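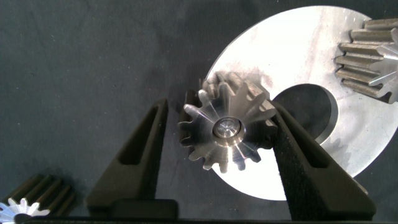

How far should a sofa sit from the coffee table?

Leave 16 to 18 inches between the front edge of the seat and the table. That is close enough to set down a cup without getting up, and wide enough to walk through sideways. If someone in the house uses a walker, go to 30 inches and put a small side table by the arm.

More tips on arranging and looking after living room furniture

Measure before you order. Write down the width of the front door, the hallway at its tightest corner and the door of the room itself. Then ask the store for the diagonal depth of the sofa, which many tags leave off. The Sowerby three-seater comes with legs that unscrew, and that takes 2 inches off the height for a low doorway.

Mark the floor first. Use painter's tape to lay out each piece at full size and leave it down for a couple of days. Open every drawer and door in the room while the tape is there. A recliner needs its own outline in the open position.

Rugs should reach under the front legs of the sofa and chairs. A rug that stops short of them tends to slide and makes the seating look scattered. Put a felt pad underneath on hardwood, cut an inch smaller than the rug on every side. 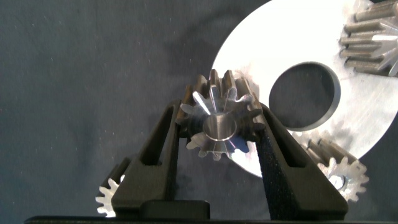
Felt also goes on the bottoms of chair legs. Clean the leg with rubbing alcohol, let it dry, press the pad on hard and leave the chair upside down overnight. Check the pads every January and replace any that have picked up grit.

Loose cushions wear more evenly if you turn them once a month. When you vacuum under them, use the upholstery brush and go with the weave. Linen blends such as Tramari fade near a window, so swap the end cushions as well as flipping them.

For water rings on a waxed table, lay a dry cotton cloth over the ring and pass a warm iron over it for a few seconds with the steam off. Lift and look. Repeat if needed, then rub in a little paste wax. Don't try this on lacquer.

Scratches in dark wood can be filled with a wax stick. Buy one shade lighter than you think and build up the color. On our Plornley sideboard, shade 277 was too red and we went back for a plain walnut.

Tighten bed and table bolts by hand first, all of them, before using the wrench on any.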